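Graton Television Announces Third Season of "Lolovholm"

SKUKSTEAD — Graton Television confirmed today that its celebrity competition series "Lolovholm" will return for a third season this fall. The new run will consist of 66 episodes, shown on weeknights at 7 p.m., with a live final from the Maes Theater in Skukstead.

The series places well-known faces from television, music and sport in a shared house on the coast, where they cook, clean and compete for a cash prize paid to a charity of their choice. Season 2 held its place as the company's most watched entertainment program through the spring, and Graton Television renewed it before the final had aired.

The cast will be announced in August. The company will not comment on names reported in the entertainment press before that time and asks that agents direct all questions to the press office.
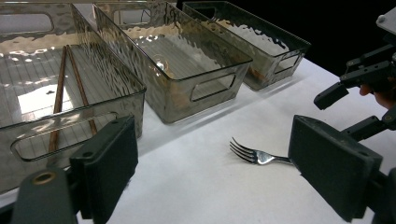

Changes to the Format

Each nightly episode will run 30 minutes, with a 90-minute edition at the end of each week. The longer edition will include the house vote, the result of the charity challenge and an interview with the departing cast member. Viewers will be able to vote by phone or through the Graton app until the closing credits.

The house itself has been rebuilt over the past year. It now has a larger kitchen, a second bedroom wing and a covered yard for outdoor challenges. Cast members will again hand over their phones and watches on arrival — a rule that has been in place since the first season — and will receive them back when they leave.

Two companion programs will also return. "Lolovholm Late" will follow the main show on weeknights, and the weekly podcast will be recorded before an audience at the Maes Theater.
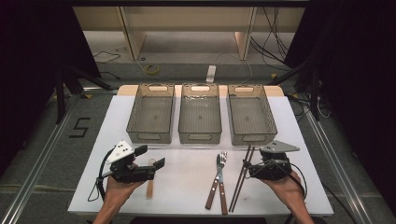

Three storage baskets side by side on a white table.

Tickets and Press Access

Free tickets for the live final and the podcast recordings will be offered by ballot in September. Applicants must be 18 or older and may request up to two seats. Tickets are not for resale, and names will be checked at the door.

Accredited reporters may apply for the press day at the house, which will be held before the cast moves in. Places are limited to one reporter and one photographer per outlet. Interviews with departing cast members will be arranged by the press office on the morning after each vote.

About Graton Television

Graton Television produces entertainment, quiz and music programs from its studios in Skukstead. It also owns and operates the Maes Theater.

Media contact: Press Office, Graton Television, Skukstead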